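Vima tenants' group questions council's parking fine figures

A tenants' group in Vima has asked the council to explain how 979 parking penalties came to be issued on one road in a single summer, and why 958 of them were paid before anyone had looked at whether the signs were lawful.

The penalties were all issued on Fortin Road, where a residents-only scheme came into force at the start of August. The council says drivers were given fair notice. The group says it has yet to see proof of that, and has written to ask for the dates on which each sign went up.

"We keep being told the system works because most people pay," said Ermira Milošević, who chairs the group. "Most people pay because the fine doubles if they argue and lose. That tells you very little about whether they did anything wrong."

Clinosier, the firm that runs enforcement on the council's behalf, put out a statement last week calling the scheme "a clear success for road safety". The statement gave no accident figures for Fortin Road, before or after the change. The group has asked for them twice.
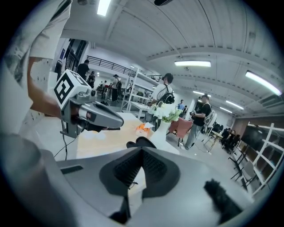

The appeals process is the group's other concern. Of the 21 drivers who did not pay, 20 have appealed and two have had a decision. Both won. The council describes these as isolated cases. It may be right, but two out of two is a poor start for a scheme said to be beyond question, and the other 18 drivers are still waiting for a date. Several of them work on their feet and cannot easily drop everything for a weekday hearing. The group wants evening hearings offered to anyone who asks.

Vlasta Todorova, whose appeal was one of the two allowed, was fined while unloading shopping for her mother. The adjudicator found that the nearest sign faced away from the road.

"I was told three times on the phone that I had no case," she said. "Then I had one. I would like to know who else was told the same thing and gave up."

The council has promised an internal review, to be carried out by the same department that approved the scheme. The group does not think this is good enough and is asking for someone from outside – with no contract with Clinosier – to check the signs, the notices and the penalties already paid.

Residents who received a penalty on Fortin Road are invited to bring their paperwork to an open meeting at Mevum Hall on Saturday at 2 pm.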